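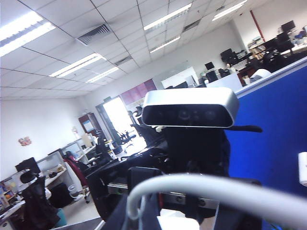
Figure 4. Ceiling with square acoustic tiles, long fluorescent fittings and slatted air vents; a blue fabric partition with a light grey top edge stands at the right.

4.2 What people said about the ceiling

We had not planned to give the ceiling a section of its own. Our first set of questions was about desks, chairs, storage and the distance to the nearest window, and the ceiling came in only as a single line near the end of the form, under "anything else about the room". It was the comments written on that line that changed our minds. Of the 673 people who returned a form, a good many left the earlier boxes half empty and then filled this one to the margin, sometimes carrying on over the page, and we would like to thank them for their patience with a form that had clearly been laid out by people who were looking straight ahead.

The 16 offices in the study are all of a familiar kind. They have a suspended ceiling on a metal grid, with lights and vents dropped into the places where tiles would otherwise go, and the floor below is divided by free-standing fabric partitions. Figure 4 shows the general arrangement well enough. The grid lines run away down the room, fluorescent fittings take their places among the white tiles, and the air-conditioning vents sit between the lights. A tall partition like the blue one at the right gives its occupant a wall of sorts, and yet whoever sits behind it still shares one ceiling, and all that comes down from it, with everybody else on the floor.

This sharing was the thread that ran through most of the written comments. In the Sirnville offices, where the partitions are tall, people spoke warmly of the privacy they had at desk level, and then in the very next sentence would say that they could hear a telephone conversation from the far end of the room. Acoustic tiles do help with this, and we would not wish to suggest otherwise, but they cannot do the whole job in a large open floor, particularly where tiles have been painted over or swapped for a harder kind during repairs. At Grasten we found both of these things. The building's own records listed almost 1000 tiles on the one floor, bought at several different times, and there was no note of which sort had gone where.

Light drew the longest comments. The complaint was seldom that a room was too dim. Far more often a particular desk had a fitting in the wrong place, so that it shone on a screen, or lay just at the edge of sight when the person looked up to think. Fittings are set out to suit the grid, and desks are set out to suit the teams, and in most of our offices the two plans had been drawn up years apart. A person moved by the width of one partition panel might find the light very much better or a good deal worse, and several told us that they had quietly shifted their own desk over a few weeks — a hand's breadth at a time — until it felt right.

Draughts were described in much the same way, as a matter of luck. We heard about cardigans kept on chair backs in July and about squares of card taped beneath a vent. The Ogbonna offices had the most of these home-made arrangements, and also, we think it fair to say, the most cheerful attitude towards them. Staff there kept an informal list of which desks were cold, and a newcomer was usually shown it in the first week.

Taking the written remarks together, we coded 2635 separate statements about the rooms, and those to do with light, air and sound from overhead were spread across every office we visited. They came from people who were pleased with their workplace as well as from those who were not, and we take this as a sign that the ceiling is a proper part of how a desk feels to sit at, even when it is the last thing on the form.

There is one practical point which we return to in Section 5. When partitions are moved, the ceiling plan ought to be on the table along with the floor plan. Only two of the offices had done this at their last change of layout.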